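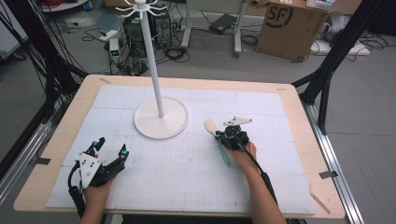

So does the automation stuff mean you're out of a job? Depends who you ask, but so far it means I have a different one, and I'm more tired in the forearms than I used to be.

Some background for new people! I packed kitchenware orders at Dovora for years. Last April they started a pilot with a company called Fornitz to get robots handling the awkward items, and they asked the packing floor who wanted to come teach them. 18 of us put our names down. They took 6.

Teaching means you hold a gripper in each hand and do the task yourself, over and over, and the software learns from your hands. Spatulas, mugs, that kind of thing. You squeeze, the fingers close, you move the thing where it goes. Then you put it all back and go again.

My best day is 297 good runs. Tatu Owino beat that in his second week and has been unbearable ever since.

What I didn't expect is how weird it is to find out what your hands know. I used to grab a wooden spoon without thinking. Now I have to pick one way of doing it and stick with it, and if I hesitate halfway the run gets tossed. Siham Ait Brahim reviews our runs and she can tell who's had coffee and who hasn't.

The good parts: I sit down more, the pay went up by 85 cents an hour (I know, I know), and someone finally asks me how packing works. The engineers had the spatulas going in handle first. We all said no, the blade catches on the divider. They changed it that afternoon!

The less good parts: my wrists by 3 pm. Also the folks still on the floor look at us funny, and I get it. A friend over there asked me straight out if I was training her replacement. I told her I don't know. I still don't know - management says the robots are for the night orders they can't staff, and maybe that's true.

What I'd want, if anyone upstairs reads this: put in writing what happens to the packers when the pilot ends. And pay the teaching job like a skill, with a real title. Mine still says "packer, temporary assignment" on the badge.

Someone asked if I'd do it again. Yeah, I would. I'd ask for the wrist breaks on day one, though, and I'd ask for more than 85 cents.

Okay, break's over, back to the spatulas. Will answer replies tonight - keep the questions coming!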